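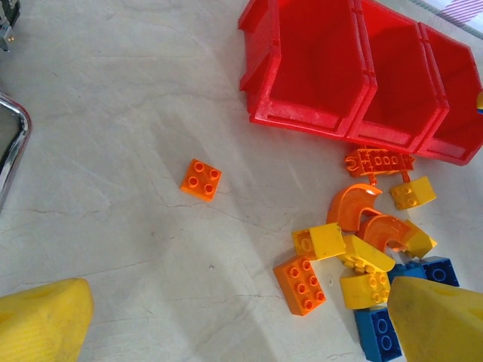
Red bins and large toy bricks on a white tabletop.

The Second Life of the Toy Shelf
How a small town learned to borrow its playthings

Jul 17, 2025

In Casdale the library closes at five, but on the floor under it the lights stay on longer. There is a low door beside the bicycle stand, and behind the door is a toy library, which has 682 items on its shelves and a waiting list for the wooden train.

I came to this country as an adult, with one suitcase and a child of 4, and I did not know that toys can be borrowed. Where I grew up, a toy came from a cousin and later went to another cousin. It was a kind of library also, only without cards. When we moved, the cousins stayed behind, and I began to buy. After two winters our apartment was full, and my daughter was playing mostly with the lid of a cooking pot.

The toy library in Casdale opened in a former shoe repair shop on Sawatzky Street and moved under the books when the rent was raised. A family pays 67 dollars for one year and may take home three things at a time. The loan is for four weeks. Puzzles are the most popular in February, when the sidewalks are ice and everybody is tired of everybody. In summer people ask for things with wheels.

What surprised me most is how little the children mind giving a toy back. I expected tears at the desk. There are some tears, I must say, but they come more often from the parents' side, from a mother who has become attached to a particular marble run. The children put the box on the counter and are already looking past it at the shelf. My daughter once returned a dollhouse she had loved for a month and did not mention it again until she saw it in the window of a friend. Then she greeted it like a person.

The harder work of such a place is done where the members do not see it. Every toy which comes back must be checked and cleaned, and every piece must be found. A game with one card missing is a sad thing to take home on a rainy afternoon. The library keeps its catalog in a program called Prokeo, which sends a reminder three days before the date and a less friendly one after it. The missing pieces have their own page. Some entries there are older than my membership. 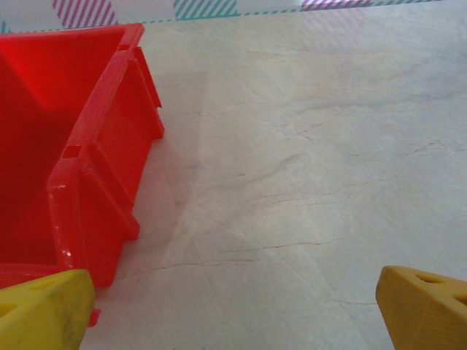
Sorting is a subject on which toy people have strong opinions. One school says that each set must live in its own closed box, with a list inside the lid. The other school, to which I belong, prefers open storage, because a child does not read lists and a tired parent does not read them either. A plain red plastic bin with a wide opening and a slanted front lip asks for no instruction. The hand goes in, the hand comes out, and at the end of the day the same movement is made backward. With closed boxes I have often seen that the lid is lost first and the order soon after it.

There is also the question of what a toy library should refuse. In Casdale they take no stuffed animals, which are difficult to wash and more difficult to return. They take nothing which needs a password. Battery toys are accepted with some unwillingness. Two valleys over, in Aramance, the toy library is more generous and accepts almost everything, and in consequence it has a back room that you enter sideways.

I visited Aramance in the spring and liked it very much. The loans there are longer and the fines do not exist. But I noticed that I walked out with a drum, which I had not planned, and the drum lived with us for six weeks.

My daughter is now at the age when she goes to the floor above and comes down with books. Our card is still valid until the winter. Last week I used it for a box of building blocks, for a neighbor's boy who was staying with us while his parents moved apartments, and at the desk I was asked if I wanted to renew. I said that I would think about it, and then I paid.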